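Search this site Search Enter keyword Go

Two Arms and a Tennis Ball: A Shared Workshop Takes on Household Sorting

Reading time: 5 minutes

The members' workshop at Casidham occupies the lower floor of a former seed warehouse, and for most of its existence it has been known for furniture repair and bicycle wheels. In April the workshop's board approved a different kind of undertaking. A small group of members asked for a permanent bay in which to assemble and program a pair of robotic arms, with the aim of having them sort ordinary household items on a tabletop. The group calls its effort the Pitcombe build, after the street on which its first meetings were held.

The member who leads the build spoke with this newsletter over two evenings. A retired instrument technician, she asked that the interview concern the work and leave her name out of it.

"We wanted a task that anyone walking through the door could judge," she said. "If the ball goes where it should, a child can see that. If it rolls off the table, the child can see that too."

The arms were bought secondhand through Spanos, a regional dealer in used laboratory and factory equipment. They came without a stand, without software and with one damaged joint cover. The group repaired the cover, wrote its own control program and spent the better part of the first winter on wiring.

"Wiring was the dull part, and it took the longest," the lead builder said. "We had an intermittent fault that came and went for weeks. We changed the controller. We changed the power supply. In the end it was a crimped connector that somebody had done in a hurry, and I am fairly sure the somebody was me."

The choice of work surface received more attention than visitors tend to expect. The early trials were run on a bare tabletop, and light objects slid away whenever a finger brushed them. Felt was tried next and shed fibers into the hands. The group settled on a textured cloth, which grips an object slightly and launders well. Curtains were added behind the table at the suggestion of a member who had worked in theater. The vision software had been confused by the tool racks and by people passing through the workshop, and its error rate fell once it had a plain, dark background to look at.

The two hands are used together as well as separately. In the bowl exercises, each hand must take hold of a rim and keep the bowl level, a skill the group considers necessary before anything is poured, stacked or handed across.

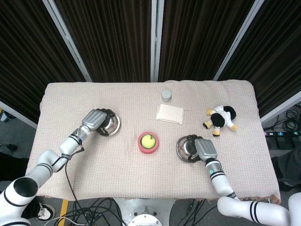 Why begin with rigid kitchenware when soft objects are gentler on the equipment?

A rigid object keeps its shape, so the program can be corrected one error at a time. With a soft toy or a folded cloth, the shape changes as soon as it is touched, and it becomes difficult to tell whether the fault lay in the camera, the hand or the plan.

The group has adopted a written procedure for every session. The emergency stop is tested before the arms are powered. One person operates and one person observes, and the observer has no other duty. Floor tape sets the limit for guests. The arms run at reduced speed whenever a new routine is loaded, and the speed is raised only after 3 clean runs in succession.

"People assume the rules came from the board," the lead builder said. "We wrote them ourselves, after one of the arms knocked a mug across the bay. It was my mug. I did not enjoy sweeping it up, and I thought we had better have something on paper."

Progress is recorded in a bound log, which the group keeps alongside its computer files. The log now covers 1000 attempts at the basic pick-and-place routine. In the most recent set of 80 attempts, 52 were completed without a person stepping in. The lead builder described this result as respectable for a hobby project and well short of what the group wants.

"Most of the failures are at the moment of letting go," she said. "Picking up gets all the attention. Then the fingers open, one of them drags a little, and the object tips over. We have spent two months on letting go."

She was equally direct about the limits of the system. It does not recognize an object it has never been shown. It handles glare on polished metal poorly, and the group has moved its lamps several times on that account. It cannot recover an item that leaves the table. Transparent items have been put aside for the present.

The cost of the project has been met by its participants, with the workshop contributing floor space and electricity. A request for matched funding has been submitted to the Solavcombe Fund for Practical Learning, which supports adult education in the district. If it is granted, the money will pay for replacement finger pads and for an evening course in which new members can learn to program a simple routine from start to finish.

Asked what she would advise a household or club considering a similar build, the lead builder spoke first of space. An arm needs clear room on every side, she said, including the sides toward which it is never supposed to move. She recommended that beginners buy one arm, learn it thoroughly and postpone the second.

"Two arms are a good deal more than twice the trouble," she said. "Each has to know where the other one is. We spent a long time with them taking turns like polite guests at a buffet before we let them move at once."

The bay is open to members for observation on practice evenings from 7 p.m. Guests must sign in at the front desk and wear closed shoes. The group's next planned routine is the clearing of a set table into a dish rack.

Comments (4)

benchdog_left
Which language is the control program written in? The article says they wrote their own but doesn't say more.

Marrow Lane
Had the same problem with felt on a much smaller arm at home. Fibers got in the finger joints and I had to pick them out with tweezers. Will try a textured cloth.

tin_and_flux
It is always the crimp.

oldseedhouse
Are the practice evenings continuing through the summer? The calendar page still shows last year's schedule.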